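Pollthorpe Farm Share
Frequently Asked Questions

Home | Shares | What's Growing | FAQ | Contact

Most of what people ask us during the season is answered on this page. If your question isn't here, send an email through the Contact page. Kirsty Leckie reads the inbox on Monday and answers everything that came in over the weekend.

Signing up and paying

What is a farm share?

You pay for part of the season's vegetables ahead of time, and we give you a portion of the harvest every week. You don't pick the items one by one. What you get depends on what is ready in the field that week, and the weather has a say in it.

How much does a share cost?

A full share is $500 for the season. A half share is $300. Both get vegetables every week. The half share is smaller and usually leaves out the bulky items, such as whole cabbages and winter squash, unless we have a lot of them.

The half share costs more than half of a full one. Packing takes the same time whether the bag is big or small, and the price covers that.

Which size should I get?

A full share suits a household that cooks dinner at home most nights. If you eat out a lot, travel for work or live alone, start with the half. People who have never had a share before tend to order too much and feel bad about the chard. You can move up to a full share during the season if we have room. We can't move you down, as the seed and plants have been paid for by then.

Can I pay in installments?

Yes. You can split the price into 2 payments. The first is due when you sign up and the second is due before the first pickup. If neither of those works for you, write to us and we will set up something else. We don't ask for paperwork.

Do you take checks?

Yes. Make it out to Pollthorpe Farm Share and put the member name in the memo line. If the name on the check is different from the name on the share, please write both. We also take cards and bank transfers.

Is there a waiting list?

Most years, yes. Returning members get first choice, then we go down the list in the order people joined it. Being on the list doesn't cost anything. When a spot opens we email you and hold it until the end of the next day.

Can two households split a share?

They can, but one person has to be the member of record. That person pays us, gets the emails and signs in at pickup. How you divide the food is up to you, and we can't split it into separate bags at the pickup table. If you are looking for someone to split with, there is a sheet for that on the bulletin board in the barn.

Pickup

Where do I pick up?

We have 2 pickup sites. One is the barn at the farm. The other is the side porch at Greer McIver's house in town. You choose one when you sign up. If you need to switch for a week, tell us the day before so your vegetables go on the right truck.

Parking at the barn is on the gravel to the left of the gate. At the porch, park on the street. The driveway is shared with the neighbors and they need to get in and out.

What should I bring?

Bring something to carry your share home in. Cloth bags, a cooler or a cardboard box will all work. We don't hand out plastic bags. Small bags for loose greens and beans are on the table, but please bring your own for those too if you have some saved up.

Our crates stay at the pickup site. They go back to the field the next morning and we run short when they walk off. If you have one of our green crates at home, bring it back and leave it by the door.

Can somebody else pick up for me?

Yes, and you don't have to tell us. Give them your name and have them check it off on the sign-in sheet. Tell them which size you have. Mix-ups nearly always come from a friend who didn't know and took a full share when the member had a half.

What if I'm late?

The table closes at 7 p.m. At the barn, anything left goes into the walk-in cooler and you can get it until noon the next day. The code is in your welcome email. There is no cooler at the porch, so shares that aren't picked up by closing go to the food pantry that evening.

I'm going on vacation. Can I skip a week?

You can skip a week and get a double share on another one. Fill in the skip form before the weekend so we can change the harvest list. We don't give refunds for missed weeks, and we can't make up a week you forgot to tell us about.

Some members give their week to a neighbor when they're away. That is fine and needs no form.

What's in the share

What will I get?

Early on, expect lettuce, spinach, radishes, green onions and peas. Summer brings tomatoes, cucumbers, beans, summer squash, peppers and basil. In fall the share moves to carrots, beets, potatoes, kale, leeks and squash. The last pickup is in October, and it's a heavy one. Bring help or bring a cart.

Can I trade items I don't like?

There is a swap box at the end of the table at both sites. Put in what you don't want and take out something else. It works on trust. The swap box usually fills up with turnips, and if you like turnips you will do very well.

Do you grow everything yourselves?

All of the vegetables, yes. The eggs and honey that we sell as extras come from other farms nearby and have their own labels. Extras are not included in the share price.

Are you certified organic?

No. We follow most of the same practices, but we haven't gone through certification. We don't use synthetic weed killers. Thomas Sorrentino runs the field crew and is glad to tell you what has been put on any crop and when. Catch him at the barn or write to him through the Contact page.

What happens if a crop fails?

You get more of something else. That's the risk members share with us, and it is in the agreement you sign. Last season the spring broccoli bolted in a hot spell and there was none at all. The beans did better than planned, and everybody got beans.

If something big happens, such as hail over the whole farm, we write to all members and explain what we expect for the rest of the season.

Storing and washing

Are the vegetables washed?

We rinse roots and greens in cold water to get the field dirt off. Wash them again at home before you eat them. Potatoes, onions, garlic and squash are brushed or left as they are, and you shouldn't wash those until you're ready to cook.

How do I keep greens from wilting?

Wash them, drain them well and dry them with a towel or a spinner. Then put them in a closed bag or box in the fridge with a dry paper towel. Greens that go into the fridge soaking wet turn slimy in a few days. If lettuce comes home limp, soak it in cold water before you give up on it.

What can I use for draining a big batch?

A colander is too small for a full share's worth of kale. Use something wide with plenty of holes, so the water runs out and air gets in from the sides. Set it in the sink or on a towel and turn the leaves over once or twice.

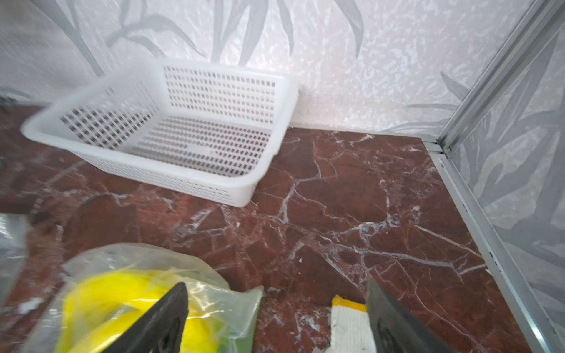

An empty plastic basket with perforated sides.

Root vegetables don't need as much care. Cut the tops off carrots and beets as soon as you get home, because the leaves pull water from the root. Beet greens can be cooked like chard. Keep the roots in a bag in the bottom drawer.

Where should tomatoes go?

On the counter, out of the sun, stem side down. Put them in the fridge only if they are fully ripe and you can't get to them in time. Let them come back to room temperature before you eat them.

What keeps the longest?

Winter squash, onions, garlic and potatoes. Keep all of them somewhere cool, dry and dark. Don't store onions next to potatoes. Check squash every so often for soft spots and use the ones with damaged stems first.

Can I freeze what I don't use?

Most of it. Beans, peas, broccoli and greens should be boiled for a short time and cooled in ice water first. Peppers can be chopped and frozen raw. Tomatoes can go into the freezer whole, and the skins slip off when they thaw. Cucumbers, lettuce and radishes don't freeze well.

Morgag's recipe sheet

Is there a recipe sheet?

Yes. Morag Gunn writes one each week and it goes out with the Sunday-night reminder email. Paper copies are on the table. Old ones are kept in a binder at the barn, sorted by vegetable. If you have a recipe that members might like, hand it to Morag at pickup.

Visiting the farm

Can I come and look around?

Members can visit any day while somebody is working. Check in at the barn first. Wear closed shoes, stay on the paths between beds and keep children away from the tractor and the wash station.

Can I bring my dog?

No dogs in the fields, please, even on a leash. It's a food safety rule. Dogs may wait in the car or on the grass by the gate if someone stays with them.

Can I pick my own?

Herbs and flowers, yes. The beds next to the barn are open to members during pickup hours. Scissors hang on the post. Take what you will use that week. Everything else is picked by the crew.

Who do I call if there's a problem at pickup?

Talk to whoever is at the table first. If the table is unstaffed or your share is missing, call the number in your welcome email. Zoia Hutsuliak has that phone during pickup hours. Please don't text it, as it is an old phone and the messages don't always come through.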